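Workshop notebook - adhesive residue and flattening, rolled posters
Last updated: 2018-09-07
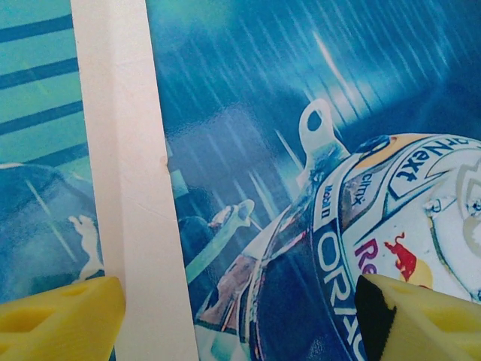 Racing driver poster, glossy print, pale strip across the left part.

Continuing from the July entry on the Prirken lot. Everything below concerns the flattening sequence and the residue tests on the backs. Fronts are not being treated at this stage.

Condition on intake. The lot came rolled in cardboard tubes, image side in, and had been stored upright in an unheated room. Curl is strong on the coated papers and moderate on the uncoated ones. Several have old tape at the corners on the back, two kinds: a brittle yellowed one that lifts with no help and leaves a hard stain, and a later clear one that is still tacky. Khang thinks the clear tape was put over the yellow as a repair. In at least one case the order is reversed, so I have stopped writing "original tape" on the sheets.

Humidification. Old routine was two hours in the chamber at high humidity, then straight to blotters. On coated paper this is too long. The coating softens before the base relaxes, and the blotter texture prints into the gloss. Trial piece 3 (torn margin, no image value) shows it clearly in raking light. Changed to 50 minutes, image side up, with a spun polyester sheet between the coating and anything else. Uncoated papers stay on the old time.

Pressing. Polyester sheet, blotter, felt, board, weights. First blotter change after one hour, second at end of day, then leave. Ngọc Hà tried glass in place of board on trial piece 5. Flatness was good but the center dried slower than the edges and there is now a shallow cockle running the long way. Back to board.

Residue tests, back only, 10 mm spots in the lower margin:
- Crepe eraser, dry. Works on the clear tape residue if it is kept moving. Picks up paper fiber on the softer stock.
- Warm spatula, low setting. Good for lifting the carrier, does nothing for what is left behind.
- Solvent gel, short dwell. Cleanest result on the yellow stain, but a faint tideline appeared on one uncoated spot. Repeat with a thicker gel before using it anywhere that matters.
- Solvent on swab. Stopped after one spot. Spreads the residue sideways.

Paper weights. Genalyn measured offcuts from two sheets, 112 and 213 gsm. The heavier one is closer to card and should not be on the same schedule as the rest. She suggests a separate stack with double the pressing time. Agreed, pending a trial.

Storage. The Trellow folders arrived and are the wrong depth by a finger's width for the larger sheets - returned. Rachid has asked Nirbridge for a price on flat boxes. Their minimum order is 1000 for printed labels, so we will go on writing ours in pencil.

Log sheets. The Quan spreadsheet drops the leading zero from item numbers when it is opened on the bench computer. Type an apostrophe first. Kastriot has fixed the ones already entered, but please check your own rows.

Open points
- Does the coating on the glossy sheets recover after the press marks, or is that permanent? Trial piece 3 back in the chamber for 20 minutes, image side up, and compare.
- Thicker gel, same dwell, uncoated stock.
- Chamber hygrometer reads higher than the handheld one by some margin. Salt check on both before the next batch goes in.
- Blotters: the last pack has a slight gray cast and sheds at the cut edge. Use for felts only until I hear back from the supplier.

Batch two goes in once the hygrometer is checked. Coated sheets first, heavy stock held back.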